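Home Robot Builders > Arms and Grippers > Gripper will not go deep enough into a basket

fodby_bench
2023-04-15
Hello all. I have been building a small arm in our shared workshop since last June and I am now at the part where it must pick soft things out of a container. The arm is six joints, printed parts with aluminum tubes, and the gripper is two parallel fingers driven by one servo and a lead screw. Camera is at the wrist and looks down between the fingers.

The controller is my own board, which I call Sturier (no meaning, it was the name of the folder). It runs the servo with a current limit. When the current passes the limit, the fingers hold position.

With blocks and bottles on the open table I have no complaint. With a basket I have two problems. First, the palm comes close to the rim before the fingertips arrive at the object. Second, when I grip something soft in plastic film, the current rises so slowly that the limit comes too late, and the object is already flat. I lowered the limit to 9 percent and then the fingers stop from their own friction before they touch anything.

I would be thankful for ideas. I prefer not to buy a force sensor.

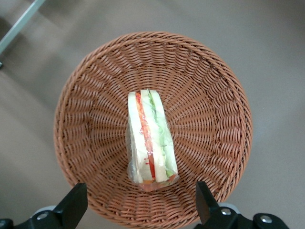 The fingers are 60 mm from the palm plate to the tip, and I think this is the root of the first problem. They were designed for the table, where the depth did not matter. Now the tips pass over the rim at the near side while the sandwich lies in the middle of the bottom, so the arm has to go forward and down, and the wrist angle for this is not comfortable. I can print longer fingers, but the servo mount already bends a little under load and I am afraid that longer fingers will make it worse.

orakzai_joints
Print the longer ones. Go to a straight vertical approach, center of the basket, and you won't need the strange wrist angle at all. What is your infill on the servo mount? If it bends, fix that first, otherwise every number you read from the current is partly the mount.

fodby_bench
Infill is 50 percent, four walls. The bending is at the place where the mount meets the tube, I can see it with my eyes when I push by hand. You are right that it mixes into the current reading. I did not think about it in this way.

leadscrew_larry
I'm going to disagree about the longer fingers. You get more reach and you also get a longer lever on a mount you already know is weak. I would use a lower basket. Any tray with short sides will do and you can go on with the grasp problem, which is the interesting one.

orakzai_joints
A tray is cheating, he wants to pick from a basket.

leadscrew_larry
It's a home project, there is no cheating. Solve one thing, then put the basket back.

fodby_bench
Please, both are useful. I will say why I want to keep the basket: the goal of the project is that the arm prepares a lunch bag, and at home the food stands in baskets. But I can use a tray for tuning the grip, this I agree. I have one from the kitchen.

quietservo
On the squashing: are you closing at constant speed? On a soft object the current alone tells you very little. What worked for me was closing quickly until a known width and after that in small steps with a short wait between them. Read the current after the wait and not while the motor moves. Most of the friction peak is gone then. The film is another matter, it slides on hard plastic tips.

fodby_bench
Yes, constant speed, and I read during the movement. I will try the steps this evening. How long is your wait?

quietservo
Long enough that the reading stops changing, it depends on your screw. Plot it one time and you will see.

tinroof
Am I the only one who would grab it by the wrap? There's a bunched-up bit of film at one end. Pinch that, lift, done. No pressure on the bread.

leadscrew_larry
And it opens halfway to the bag and you have lettuce on the floor.

tinroof
Depends how it's wrapped! Mine would hold.

fodby_bench
I thought about it, but I also need to find this end with the camera, and clear film on a clear film is difficult for my detection. The bread edge it finds quite well. I want to grip across the bread slices, from left and right, because there is enough free space in the basket on the two sides for the fingers to go down.

orakzai_joints
Then the fingertips need pads. Those square hard tips will go into soft bread whatever your control does. Bigger contact area, something with grip on it. I used a silicone baking mat cut in strips, glued with contact adhesive.

quietservo
Agree with the pads. Do them before the tuning or you will tune two times.

leadscrew_larry
Finally something we all agree on.

fodby_bench
Thank you. My order is now: a rib on the servo mount, silicone pads, stepped closing on the tray, and then longer fingers for the basket. I have seen that Fundlow, the parts shop near our workshop, has silicone sheet in small pieces, so I go there first and look at the thickness. If the new mount is stiff I will put the drawing in this thread.

tinroof
Still say pinch the wrap. Post the current plot when you have it, I'd like to compare with mine.

orakzai_joints
For the rib, run it along the tube side and make the fillet large. Mine cracked at a sharp corner.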